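Doubters wanted for a robot open day in Gramdale

Rudance is looking for 38 people to come to its open day and tell us what they think of robots that are supposed to help around the house. You don't need any training. You do need to be hard to impress.

I'll be plain about where I stand. I was hired to run the visitor panel, and I have sat through plenty of demonstrations where a robot did one thing, everybody clapped, and the lights went up before it had to do a second thing. I would like this one to go differently. Visitors on the panel will be able to stop the show, ask for a repeat, and ask what a person had to do to make it work.

The work at hand is small stuff - hands, bowls, things that go in bowls. 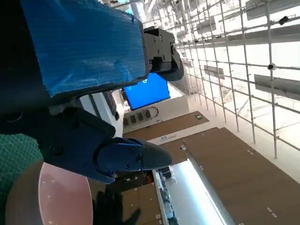
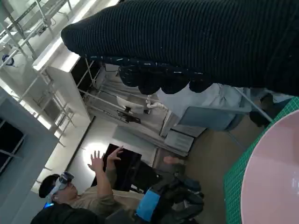
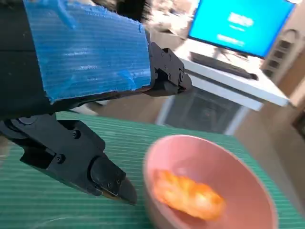 Whether any of it is worth having in a kitchen is the question we want you to answer. My own guess is "not yet," but I only get one vote.

What you would do

Come for one session on a Monday, starting at 2 in the afternoon. Watch the demonstrations, fill in a short form after each one, then join a group talk at the end. The talk is led by Thilini Karunaratne, who will not be giving a sales pitch. Kasun Dewan from the engineering side will take questions. If you think he has dodged one, write that on the form too.

Who can apply

Anyone over 18 who cooks, cleans or looks after someone at home. People who work for Rudance, Clollis or Papadopoulos can't take part, and neither can their families. We had about 300 replies to our last call and most were from people who already love robots. They are welcome at the open day itself, but the panel seats are for everybody else.

Pay

Panel members get a flat fee and a bus fare, paid on the day whatever you write about us.

To apply, send no more than 8 lines to the visitor panel desk at Rudance, Gramdale. Tell us about a machine you bought and stopped using, and why you stopped.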